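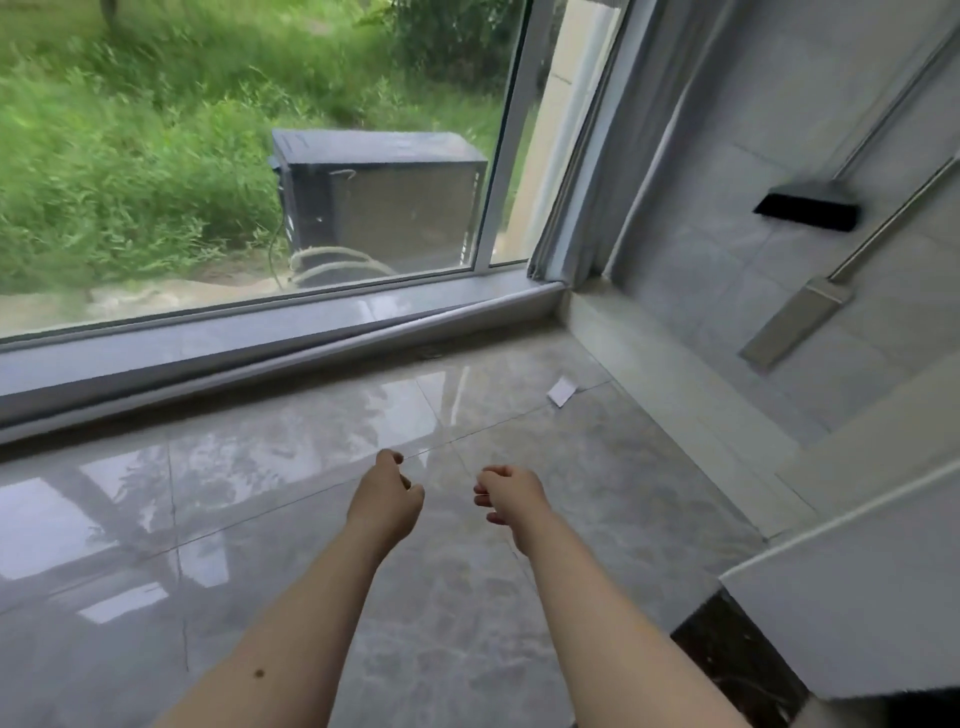
How often does a low window sill need wiping if people use it every day? Twice a week did the job in most of the homes we looked at, with an extra go after heavy rain.

4.2 The low sill as a place to clean, sit and put things

Figure 3. A floor-level window with a polished grey stone sill, tiled floor and sheer curtain, with both hands held low near the base of the glass.

I'll admit I came to this part of the study thinking it would be the dull one. We had kitchens to write up, and a very good set of notes on hallway cupboards, and then there was this pile of pages about sills. But I kept going back to them! People talk about their low windows with a lot of feeling, and most of what they say is about dust, knees and where the curtain goes.

Of the 60 homes in the Urnham survey, 11 had at least one window that came right down to floor level. I visited all of those myself between June and October, and Joni Koivisto read through my notes afterwards and argued with me about the coding (he was right about the curtains, and I've changed it). We asked everyone to clean the window area the way they normally would and then to talk us through it over a cup of tea.

The first thing I noticed in the notes is how much of the work happens down low. With an ordinary window you stand up, you wipe, you're done. With glass like that in Figure 3 you have to bend or kneel for the bottom strip, and a wide stone sill with a rounded front edge gives you one more surface to go over. Faint smudges show up on the pane when there's dense green grass behind it, and several people told us they only spotted theirs when they sat on the floor to play with a grandchild or look for an earring.

Curtains came next. A sheer one that hangs down to the sill and is bunched into the corner, as in the figure, has to be lifted before you can wipe under it, and people either did this every time or never did it. I'd expected a middle group and there wasn't one. One woman in Brolen clipped hers up with a clothes peg, which I've since started doing at home.

Then there's the outside. The ground in Figure 3 is a strip of muddy, light brown earth right along the bottom of the window, with weeds and long grass beyond it, and we heard plenty about that sort of arrangement. Rain splashes soil up on to the low glass, so the inside gets cleaned and the window still looks grubby. Households with paving or gravel in the same spot complained far less (see 4.4, where I go into the Prikier houses properly).

We timed the cleaning as well. The longest session took 55 minutes, though that one included a phone call and a long hunt for a second cloth, and I've left it in because that is how cleaning goes. Joni wanted it out. The timings for each home are in Appendix B, next to the floor plans.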